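Week 4 handout: Teaching a robot by demonstration

Unit notes prepared by Hermine Leitner. Last revised 2025-12-06.

1. What we cover this week

In the last handout we wrote robot motions as programs. This week we leave the program aside and look at how a person can show the task. There are two main ways. In the first, the teacher takes hold of the arm and moves it through the work. In the second, the teacher stays apart from the robot and drives it with a controller, a glove, or a second arm. Both ways produce the same kind of product, namely a recording of joint positions, hand positions and camera pictures over time. A learning method then tries to find a rule that connects what the robot sees to what the robot should do next.

Please read the notes before the lab. Students who came to the lab in August without reading them lost most of their session on matters which are explained in section 4.

2. Showing by hand (kinaesthetic teaching)

The arm is put in a mode where the motors carry only its own weight. The teacher can then push it with a light force. For a slow task with one arm this is a very comfortable method. The teacher feels directly when the arm reaches its limit, and a beginner can give a usable demonstration after a few minutes.

There are three difficulties you should know.

First, the body of the teacher is in the view of the cameras. If the pictures are used for learning, the model sees a human forearm in every training picture and no forearm when it works alone. Some groups solve this by playing the motion back with the teacher out of view, and recording the pictures during the playback. It costs double time, and the objects must be put back exactly as they were.

Second, a person has two hands. One robot hand with many finger joints can already occupy both of them, and a two-armed robot can't be guided well by one teacher. It is possible with two teachers, but they must practise together.

Third, the forces are mixed. When you press the arm down on the table, the sensor in the wrist may measure your push and the reaction of the table together, depending on where you hold the arm. For wiping or insertion tasks you have to hold above the sensor, on the side of the arm and not on the side of the tool.

3. Showing by remote control (teleoperation)

Here the operator moves an input device and the robot follows. The operator can watch the robot directly, or through a camera at the robot's head and a screen or headset. We prefer the head camera for recorded demonstrations. The reason is one of fairness to the learner: if the operator uses information which the robot's own cameras don't have, the robot is asked to learn from something it can't see. A typical case is the operator who leans to the side to look behind a box. The recording shows a hand that goes confidently to a hidden place, and nothing in the pictures explains why.

We compare four input devices in the lecture.

Hand controllers. Cheap and robust. The position of the wrist is mapped well, the fingers poorly, because a trigger gives only one number.

Gloves. Good for hands with several jointed fingers. They need calibration for each operator, and the calibration drifts as the glove warms and stretches. Repeat it after each break.

Camera tracking of the operator's hand. Nothing has to be worn. The tracking becomes bad when one finger hides another, and this happens exactly at the moment of grasping.

Leader arm. A small copy of the robot arm, moved by the operator. The joints correspond one to one, so there is no problem with inverse kinematics. The operator feels the limits of the joints, but not the contact, unless the leader arm has its own motors.

In the lab we use the Jemodus recording software with all four. The menus are the same for each device and only the calibration page is different.

4. Preparing the work area

Most failed sessions are failed before the first demonstration is recorded. The learner takes every regularity in the data as meaningful. If the table was always in one place, then a table that has moved by the width of a hand is a new situation. You have to decide in advance which things stay fixed and which things vary, and write the decision in the session sheet.

Things that we normally keep fixed: the height of the table, the position of the robot's base, the exposure of the camera, the starting pose of both arms.

Things that we normally vary: the position and angle of the object inside its start zone, the order of the objects, and later the lighting.

Coloured tape is still the best tool for this. Mark the zones on the table top, and mark the floor so that furniture can be returned to its place. Choose a colour that is far from the colour of the table and of the objects. Put the tape flat, with the corners pressed down.
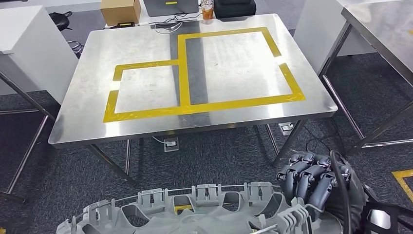

A zone should be larger than the object but smaller than the reach of the arm. Before you decide on the size, drive the hand to each corner of the zone and check that the fingers can close there in a natural posture. It often happens that the far corners are reachable with a straight arm only, and then the operator will produce strange motions with the shoulder. Make the zone smaller in such a case. Don't ask the operator to be careful.

Remember also that the tape itself becomes part of the picture. A model trained with tape can use the lines to find its way. This isn't wrong, but you must know it. In the test, do one part with the tape and one part with the tape removed, and report the two results separately.

Reflections deserve a separate word. Polished metal shows dark and bright bands that travel when the camera moves, and an image model can confuse such a band with an edge. A matte mat is the simple remedy. If the final application will be on bare metal, as in a kitchen or a clinic, it is better to keep the metal and collect more demonstrations.

5. The recording session

Work in pairs. One person operates, the other person keeps the session sheet and has the emergency stop within reach. Change roles after each block.

Before the block:
Check that no cable can be caught by an elbow of the robot.
Calibrate the input device.
Move both arms to the starting pose and compare with the reference picture.
Record one short clip and play it back.

During the block:
Start the recording while the arms are still.
Move at a constant, moderate speed.
If you drop the object, recover it in the same recording if this is possible, and write "R" in the sheet.
If the operator has to stop to think, discard the recording.
Stop the recording with the arms at rest.

The rule about thinking surprises many students. A pause has no visible cause. The learner sees the same picture for a long time with the action "stay", and it learns to stay. In the Morna exercise of last year, one group had 37 demonstrations with a pause above the object. Their trained robot went to the object correctly and then hovered there until the time limit was over. After they cut out the pauses, the same data gave a normal grasp.

6. How many demonstrations?

I can't give one number. For a single object in a single zone, students usually begin to see a reasonable behaviour with a small set, and the improvement then comes more from variety than from quantity. The De Graaf set which you'll use in the assignment contains 700 demonstrations by 13 operators. When you plot the hand paths by operator, you'll find that they differ clearly in style. Some approach from above, others from the side. If a model averages the two, it produces a path between them, and this path can run into the object. We'll return to this problem in week 6 with methods that can represent several possible actions.

7. Assignment

Ritu Malhotra supervises the lab part. Book your time with her on the Jatness page, one booking per pair.

a) Record one block by hand guiding and one block by remote control for the same pick and place task.
b) Plot the speed of the hand over time for both blocks. Mark each pause.
c) Write one page in which you compare the two methods. Use your own data, and say what you would change in the layout of your zones.
d) Attach the session sheet, including the discarded recordings.

The assignment counts for 2 marks of the lab grade. The sheet in part d) is required, and without it the other parts can't be marked. Please return the gloves to the grey drawer with the batteries taken out.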